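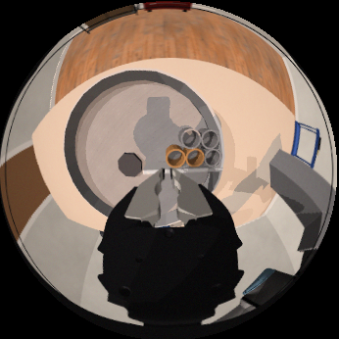
Gripper-camera view in the simulator, with five short tubes standing in the round tray.

Review: the Tradley pick-and-place simulator
By Ngozi Bashir
Jul 24, 2023

Print this page | E-mail this page

Search reviews Go

I used Tradley for three weeks to collect examples for a sorting model: a simulated arm, a round container of small parts and a blue bin to put them in. You drive the arm from a keyboard or a hand controller, and each attempt is saved as one example.

Setting up took a morning. The manual is short and the part on naming your tasks is out of date. Ilse Oltmanns, who shared the driving with me, preferred the keyboard. I was quicker with the controller.
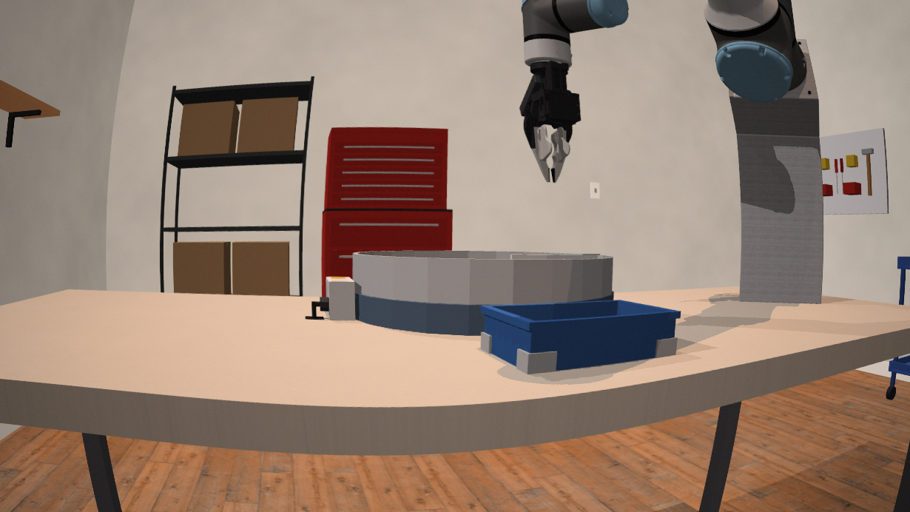

Side view: fingers clear of the drum, blue bin in front.

We saved 2,120 attempts and kept 1,477. Most of the ones we threw out were our own doing, chiefly bad grasps on parts close to the wall of the container. The wrist view is very wide and bends straight lines, so distances near the rim are hard to judge. The side view helps with height but tells you little about what is inside. I ended up keeping both open and glancing between them.

Shadows and wood grain are good enough for our purposes. Some of the grey parts are too plain, and grey on grey is tiring to look at after an hour.
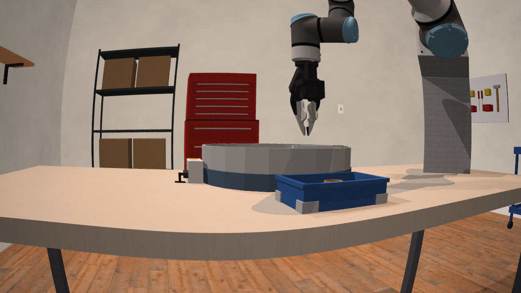 Side view again, with a small tan cylinder in the blue tray.

Reviewing is the weak point. You can step through an attempt and mark it keep or drop, but you can't mark only part of it, so a good grasp followed by a poor drop has to go altogether. Export is fast. The files loaded into Bako without changes, and Nesrin Kaplan had a first training run going the same afternoon.

It crashed twice, both times on saving, and lost one attempt each time.

I would use it again for simple sorting. For anything where parts have to fit together I'd wait for the August update, which is meant to add finer control of the fingers.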